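Box room

A box room is a small room in a house or flat, used mainly for storage or as an occasional bedroom. The term is used chiefly in Britain and Ireland. The room is usually the smallest in the home apart from the bathroom and any cupboards, and in a two-storey house it is most often found upstairs at the front, next to or partly above the stairs.

Origin of the term

The name comes from the boxes and trunks that were kept in such rooms in larger houses of the nineteenth century. Families who travelled with heavy luggage needed somewhere dry to put it between journeys, and a room on the top floor, close to the servants' bedrooms, was commonly set aside. Many of these rooms had no fireplace, and some had no window.

As houses became smaller the name passed to the third bedroom of the ordinary terraced or semi-detached house. Estate agents now tend to avoid it, preferring "single bedroom", "study" or "nursery", but it remains common in everyday speech.

Layout

In many semi-detached houses the box room lies over the front hall. Part of the floor may be taken up by a raised section known as the bulkhead, which gives headroom to the stairs underneath. The bulkhead is often boxed in and used as a shelf, a cupboard base or the support for a built-in bed. Where it is left bare it limits the choice of furniture, as a full-length bed may fit along only one wall.

Doors are sometimes hung to open outwards onto the landing, or replaced with sliding doors, to save floor space. Radiators are normally placed under the window.

Wundesholm estate

The housing estate at Wundesholm is often used locally to show how the box room changed. The first phase had 158 houses, of which 84 were built with a box room above the hall. Plans for these houses marked the room "store", and it had a light fitting but no socket. In the second phase, at Skadument, the partition wall was moved by 11 inches at the expense of the main bedroom, and the room was marked "bedroom 3". Around 55 of the earlier houses were later altered in the same way by their owners.

Decoration and use

Box rooms are usually painted white or another pale colour, which reflects what daylight there is. Dark colours and large patterns are less common. Besides storage, frequent uses include a home office, a child's bedroom, a sewing room and a dressing room. 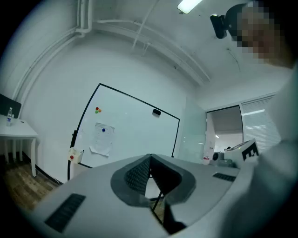

A small room with white walls

When used as an office, the room is generally fitted with a narrow desk and wall shelves. Use as a bedroom may be restricted by local rules on minimum floor area, particularly in rented homes. Such rules often leave out any part of the floor where the ceiling is very low, and they may treat the bulkhead separately.

See also

Airing cupboard
Boot room
Landing
Loft conversion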